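Undergraduate Project Report: Grasp Point Selection for Crumpled Garments on a Two-Arm Robot
Department of Computing, Losstead
Authors: Carla Yammine, Ziad Twal
Supervisor: Elias Jaber
Submitted 4th September

1. Purpose of the project

This report describes software written to help a two-arm robot decide where to take hold of a piece of clothing that has been left in a heap. The work covers perception and short-range planning. Motor control was already provided by the Jirkitz control package used in the department, and the authors made only small changes to it. 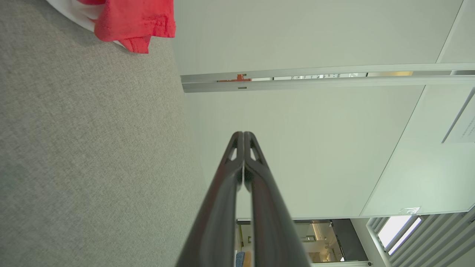
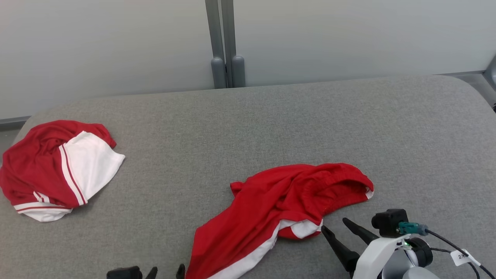
Clothing is a difficult class of object for a planner. A rigid part can be compared with a stored model, and its position follows from that comparison. A garment has no fixed shape, and the features that identify it may be folded under. The project therefore set itself a limited goal: given one color image and one depth image from the head camera, propose a grasp point on an edge, choose an arm, and refuse to act when the evidence is weak.

2. Existing software

The starting point was Murkness, a planning library written by earlier students under the direction of Raimo Sjöberg. Murkness accepts a target pose for each arm and returns a path that avoids the arms themselves and any surface the user has declared. It does not choose targets. In previous projects the target was typed in by the operator or taken from the highest point of the cloth.

The highest point is simple to find but often a poor choice. It tends to fall in the middle of a fold, where the fingers close on several layers at once. The garment is then lifted as a bundle and remains as hard to read as before.

3. Method

3.1 Segmentation. Each image is divided into garment and background. The first version used color alone and worked well for strongly colored cloth. It failed on garments with white panels and trim, which were assigned to the background when the wall or surface behind was also pale. The second version adds depth and joins neighboring regions that rise above the supporting surface together. A garment with panels of two colors is now usually kept as one region.

3.2 Edge labeling. A small network labels each pixel of the region as hem, waistband, seam, fold or interior. It was trained on 532 images labeled by hand by the authors. Piping gave the most trouble during labeling, as a contrasting line along a seam looks much like a hem at low resolution. After discussion with the supervisor, all piping was labeled as seam, and the training set was corrected in November.

3.3 Scoring. Candidate points are placed along hem and waistband pixels. Each is scored on label confidence, the free space on the outer side of the edge, and the angle at which the fingers would arrive. The 10 best candidates are passed to Murkness, which discards those that neither arm can reach.

3.4 Wrist check. Before closing the fingers, the arm stops short of the target and the wrist camera is read once. If the expected edge is not found near the line of the fingers, the attempt is abandoned and the next candidate is used. The image region covered by the fingers is masked — without the mask, the outline of the fingers themselves was reported as an edge.

4. Tooling

A replay tool named Chidiac was written to support debugging. It loads a recorded attempt, steps through the camera images, and shows the candidate list and the reason each candidate was rejected. Much of the second half of the project depended on it. Wyn Cadwaladr tested the tool on recordings from a separate project and asked for a search function, now included.

5. Evaluation

The planner was run on 200 recorded scenes kept apart from the training images. Each proposed point was judged by both authors as acceptable or not acceptable, and disagreements were settled by the supervisor. The judgment concerns the choice of point only. It does not measure whether the robot would have completed a fold.

The most common error was a fold labeled as a hem. The second was the selection of a correct edge belonging to the wrong garment when two lay close together and shared a color. Segmentation has no means of separating them if they touch.

6. Limitations and further work

The training images were collected in one building, and the garments were mainly sportswear. Results on thick or dark cloth should not be assumed. The wrist check uses a single reading and is sensitive to glare from smooth panels near the workspace.

The authors recommend that the next group replace the single reading with a short sequence, and that touching garments be treated as a separate case in the planner. Source code, label files and the Chidiac manual have been left with Elias Jaber.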